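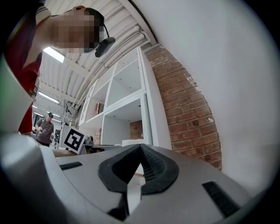 Red shirt, white trim, head hanging down.

Come and be my Saturday person (and a bit of Wednesday too)

26 shares 4 comments

I run a small mending and alterations shop in Batcombe, and I need another pair of hands. Well, I've needed them since spring, but I kept telling myself it would calm down after the wedding season and then it didn't, and now it's nearly September and I have a rail of school trousers that all want taking up by the same Monday morning. So here I am, writing a job advert at the cutting table with a cold cup of tea.

The shop is called Poltura. I'm Gisela Reuter, I've been doing this for longer than I'd like to work out, and for most of that time it was me and a radio. Lovisa Skjelbred joined me two years ago and does all the knitwear, the darning, and anything with beads on it. She's wonderful, and she's also going down to three days because she's started a course, good for her, terrible for my rail.

What the job is

You'd be on the front counter for part of the day and at a machine for the rest. The counter means taking things in, pinning people up (you get used to kneeling, and I do have a cushion), writing the ticket properly so the rest of us can read it, and telling customers when they can have it back. Please be brave about this last bit. If somebody wants a lined coat shortened by tomorrow, the answer is no, and I'd like you to be able to say so nicely and mean it.

At the machine it's mostly hems, zips, waistbands and the odd set of curtains. We did 276 zips last year! I know because I order them, and I had to ring up and grovel for more navy ones in the middle of November. If you can put a zip in a pair of jeans without swearing you are already ahead of me.

There's also steaming, sweeping up threads, and walking parcels down to the post office before it shuts at half past five.

Hours and pay

Saturdays 9 to 4 all year, and Wednesday afternoons from 1 until 5. More hours before Christmas and in May and June if you want them, no sulking if you don't. You'd get £526 a month to start, paid on the last working day, and I'll put it up after six months if we're both still happy. Holiday is paid and worked out in proportion to your hours. I close for two weeks in August, so some of it gets used then, sorry, but I've never met anyone who wanted to press wool trousers in August.

Who I'm looking for

Somebody who can already sew a straight seam and is willing to unpick it when it isn't. I don't mind where you learned. Your gran's kitchen is fine, a costume department is fine, the internet is fine. I'd like you to have used a domestic machine a fair bit. I can teach you the industrial one in a couple of afternoons, it's only frightening because it's fast.

You should be all right with people. We get all sorts in, and some of them are having a rotten week. I had a gentleman bring in his late wife's dressing gown to be made into a cushion and he stayed for an hour. That hour was part of the job as far as I'm concerned.

Things you don't need: a degree, a portfolio, your own car (the 222 stops right outside), or any strong views about fashion. I wear the same cardigan until it gives up.

The building is up two steps from the street and the toilet is on the ground floor at the back. If steps are a problem, talk to me, I have a ramp and we've managed before. It gets warm in summer with the irons on. I'm looking for someone over 18 only for the boring reason that you'd have the keys and lock up on your own now and then.

How to apply

Please don't send me a CV in the post, I will lose it. Pop in any day except Monday, or write a few lines telling me what you've sewn lately and what went wrong with it, and leave them at the counter. If you come in, bring something you've made or mended. I want to look at the inside! A tea towel will do.

I'll ask three or four people to come for a trial morning, which is paid, and you'll get a proper answer from me either way. I'd like somebody settled in before the half-term rush, so sooner is better, but I'll leave this up until I've found the right one.

Right, trousers.

Gisela

4 comments

Sohail Marwat
Is there any chance of splitting it? My sister could do the Saturdays but she's at work midweek.

Gisela Reuter
Send her in, Sohail, I'd rather have a good Saturday than nothing at all. We can sort the Wednesday out separately.

Hafþór Ketilsson
You fixed my coat lining in January and it's still holding. Sharing this with my neighbour.

Gisela Reuter
Lovely, thank you! Tell your neighbour to bring a tea towel.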